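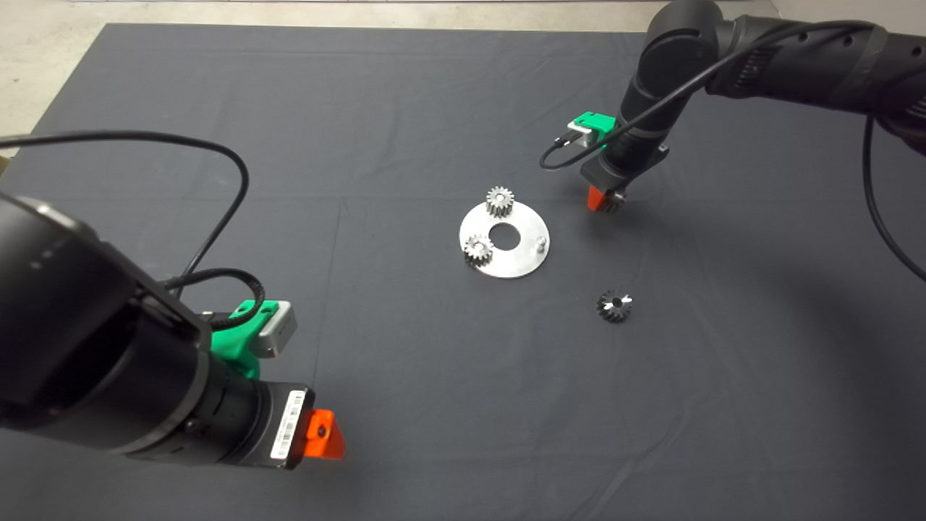
LEDTHORPE, April – Members of the Ledthorpe shared workshop have reached the assembly stage of Dadero, a two-armed robot built over the winter at the workshop's premises in Vidusgate.

The present exercise concerns a small gear assembly. Spur gears are to be fitted to pegs on a round metal plate, which is laid on a dark grey cloth between the two arms. Each arm ends in an orange gripper finger and carries a small camera at the wrist, held in a green bracket.

The project is led by Fares Saab, who began work on the control software at home before the build moved to Vidusgate. The workshop contributed bench space and a grant of £551 towards cables, fixings and replacement parts. Members have given some 300 hours to the work.

"Placing a gear on a peg is a modest task for a person and a demanding one for a machine," said Mr Saab. "The bore has to line up with the post, and the teeth have to meet those of the next gear. Our members have learned a great deal about both."

Carla Khalaf, who coordinates training at the workshop, confirmed that 21 members have completed the safety induction required to operate the arms. A further induction will be offered before the summer.

The control software, named Zein, will be made available to other shared workshops on request, together with the parts list and assembly notes. Members wishing to join the project should apply in writing to the workshop office. Evening sessions begin at 7 pm and are limited to 2 operators at a time.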